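Parkon Lab Opens Its Shape Board Recordings to Outside Groups

2023-06-24

DADSTEAD – The Parkon robotics lab has released the first part of Prultora, a collection of recorded robot arm movements meant for training learning systems. The release holds 1,514 recordings of short tabletop tasks, all of them made with low-cost arms and simple foam pieces.

Work on the collection began in February in a shared teaching room at the lab's Dadstead site. Operators guide an arm through a task from start to finish while the joint positions and the camera views are saved together. A recording usually lasts less than a minute. The operator then marks it as a success or a failure and sets the table for the next one.

Both kinds are kept. The lab says that failed attempts are useful to groups working on recovery, where a system has to notice that a piece has been dropped or has landed in the wrong place. Of the recordings released so far, 816 are marked as successes.

The tasks are basic ones. In some, the arm picks up a block and moves it to a new spot. In others, it works with a foam board that has holes of different shapes. The boards can be turned or moved between recordings so that a system trained on them does not simply learn one fixed path.
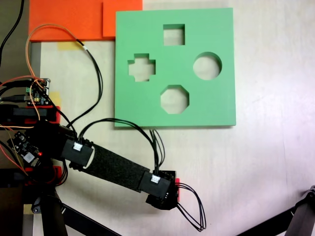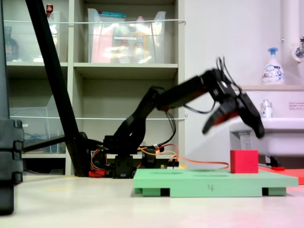

Robot arms and green boards on the tabletop during work on the Prultora collection at Parkon in Dadstead.

Lighting and background are left mostly as they are. Parkon decided early on not to hang a plain curtain behind the table. Earlier tests at the lab had shown that a system trained against a blank backdrop did poorly when it was moved to another room, and the team wanted ordinary clutter in the recordings from the beginning.

The project has trained 8 operators, most of them students working part time. New operators spend their first two sessions on practice runs, and those runs are left out of the release. Shifts are limited to four hours. The lab found that movements became slower and less even late in the day, and it shortened the shifts in April.

A second group, at the Ichikawa workshop, is checking the recordings before they go out. Its staff look for missing joint readings, camera views that have slipped out of step with the arm, and labels that do not match the outcome. Recordings with a timing fault are sent back to Dadstead, where they are either repaired or dropped. Ichikawa is also training a small test model on the collection and plans to publish the results with the next release.

The files can be requested through the lab's website and are free for research and teaching. Commercial users are asked to contact Parkon first. Each recording comes with a short text label naming the task, along with the board setup used and a number for the operator. Operators' names are not included.

The second part of Prultora is planned for the fall. It will add tasks done with two arms and a set of softer objects, including folded cloth.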